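Getting started with the Jedeo task pack for simulated arms: install, first pick, and export

Last updated December 6, 2021

I bought the Jedeo task pack for our small lab in Teritz because we have one real arm and too many people who want to use it. The pack gives you furnished rooms, household objects and a ready model of the Franka arm, and you can practice grasping on a normal desktop computer. The manual is complete but it is written for people who already know the product. I needed two evenings to reach my first good pick. With these steps you should need less.

What you need before you begin

A desktop computer with a separate graphics card. I tried it on my laptop and the rooms opened, but moving the arm was like pulling it through honey.

The Jedeo installer and your license key. The key comes in a second e-mail, so check the spam folder.

15 GB of free space on the disk. The installer does not check this and simply stops if the space is not enough.

A game controller, if you have one. Keyboard control is possible, but I do not recommend it for the wrist.

Step 1. Install and activate

Run the installer and accept the standard folder. When it asks for the asset location, choose a folder with no spaces in the path. I had a space in mine and all objects loaded without surface textures. After the installation, open License, paste the key and restart the program. The restart is necessary, even if the window says "Active" already.

Step 2. Choose a room

Open Rooms and select one of the kitchen layouts. The first loading is slow because the program prepares the lighting. Later loadings are much faster. You can change the wall colors and the counter material in the Look tab, but leave them as they are for now. If you change them before the first save, the lighting is calculated again from the beginning.

Step 3. Place the arm

Click Add robot, then Franka. Put the base near the counter and turn it until the arm can reach the back of the surface without being fully stretched. Use the Reach button to check it. My first base was too far away, and the arm could touch objects but never lift them properly. If you are not sure, place it closer than looks natural.

Step 4. Place the objects

In the Objects tab you will find 2,855 items. Use the search field, the categories are not very logical (footwear is under "Soft goods", for example). Choose one object to pick and a few others to stand near it. I suggest that you do not start with a cup, as every tutorial does. A boot is a better teacher. It is tall, its weight is not in the middle, and there is only one comfortable place to take it.

Press Settle after placing. This lets all objects fall to their resting position before you record.

Step 5. Make the first pick

Switch to Drive mode. Bring the open gripper over the upper part of the boot and go down slowly until the fingers are on both sides of the leather. Close with the right trigger, and wait a moment before you lift.
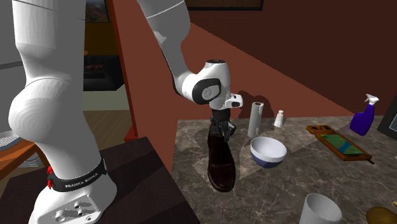

Lift straight up for the first few centimeters and only then move to the side. If the object turns in the fingers, go back down and take it a little lower. You can also raise the grip force in the Contact panel, but do it in small steps. With too much force the fingers start to shake, and this shaking is saved in your recording also.

Step 6. Record and repeat

Press Record before you approach the object, not after. When the pick is finished, press Stop and give it a name. The Repeat function can then play the same pick with small changes of position. I set it to 2,000 repeats and left it running overnight. The failed ones are marked in red in the list and you can delete them together with the Clean button.

Step 7. Export

Choose File, Export, and select the format. Our other software is from Tierney and it opened the files without conversion. If you work with something different, export one short recording first and look at the joint order. In the Plalstead format the gripper value is stored before the joints, and this cost me an afternoon.

Two problems I still have

The program forgets the controller settings after every update. I keep a copy of the settings file in another folder and put it back by hand.

Sometimes the arm passes through the edge of the counter without any warning. Support answered me that I should switch on Strict contact. It helps – but the simulation becomes slower, so I use it only for the final recordings.

The trial license works with all steps on this page except step 7.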